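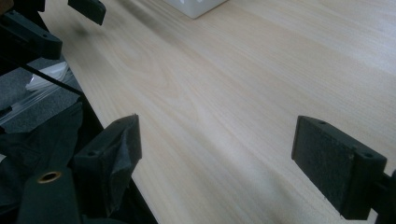 *Fig. 4. Fingers open over the table, box at the far side. Taped finger left, padded finger right.*

## 4. Table set-up and shift start, packing bench

Rev. October 18, 2020, M. Ebrahimi. Replaces the February sheet. Throw the old one out, the stop procedure in it is wrong.

For packers at Sterholm moving from full hand packing to the Tument line. Read 4.1 before you touch the tool. The rest you can read at the bench.

### 4.1 What changes for you

- You don't fold and box every pair any more. You show the tool how a pick goes, you check the arm's work, you take the odd ones.
- Rate targets are off for the first 90 days. No one gets written up for a slow shift in that time. If a lead tells you different, come see me.
- Seated work is OK now. Stools are on order from Dehghan.
- Breaks stay where they were. The arm waits for you, you don't wait for the arm.

### 4.2 Before you start

1. Clear the middle of the table. Cups, phones, tape guns, all off.
2. Wipe the top with a dry cloth. No spray, it leaves a film and soft goods drag on it.
3. Box at the far side, away from your hands.
4. Check both fingers. Left one: is the tape still tight over the tip? A lifted corner is a re-wrap at next break. A torn one is a re-wrap now.
5. Right one: press the foam pad with your thumb. If it slides, swap it. Spares in the Leltberg drawer.
6. Brush lint off the pad. Dry brush only.
7. Look at the screws on the fingers. Loose = stop, call me. Don't tighten yourself, they strip easy.

> **CAUTION:** Keep your free hand out of the gap. The fingers are not strong but they pinch, and a ring or a loose cuff will catch.

### 4.3 Showing a pick (gloves, mittens, other fleece)

1. Lay one mitten flat, thumb out to the side. Leave the other one of the pair further back.
2. Open the fingers all the way. Come in low and slow.

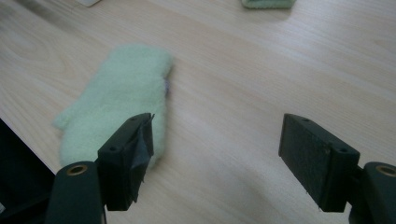
3. Line up so the mitten sits between tape and pad before you close. Fleece is springy, so go deeper than feels right.
4. Close till it stops giving. Don't squeeze past that.
5. Lift straight up, hold for 2 seconds, then move to the box.
6. Let go over the box, not above the rim where it can hang up.
7. Second mitten, same again. Then the next pair.

Missed it? Open, back off, try again. Leave the miss in the recording, we want those to. Three misses in a row on the same item, set it aside and mark the tray.

**Note:** Linings or tags poking out get tucked back in by hand before the pick. The arm won't do it and the customer sees it first.

### 4.4 Shift limits

- 3 hours max per person on the hand-held tool, then rotate to checking. Wrists go before you notice.
- Pads get changed at 2,000 picks, counter is on the screen. Write your initials on the pad log.
- Sore hand, tingling, anything: stop and tell the lead. It goes in the book as a tool problem, not as your problem.

### 4.5 Who decides what

Packer decides if a pair is good enough to ship. The arm does not get a vote. If it boxed a mismatched pair and you catch it, pull it and tap REJECT. Rejects count against the line, never against your badge.

Leads can slow the line down any time. Speeding it up needs my OK in wrting.

Questions: Mojtaba Ebrahimi, bench office, or leave a note on the board.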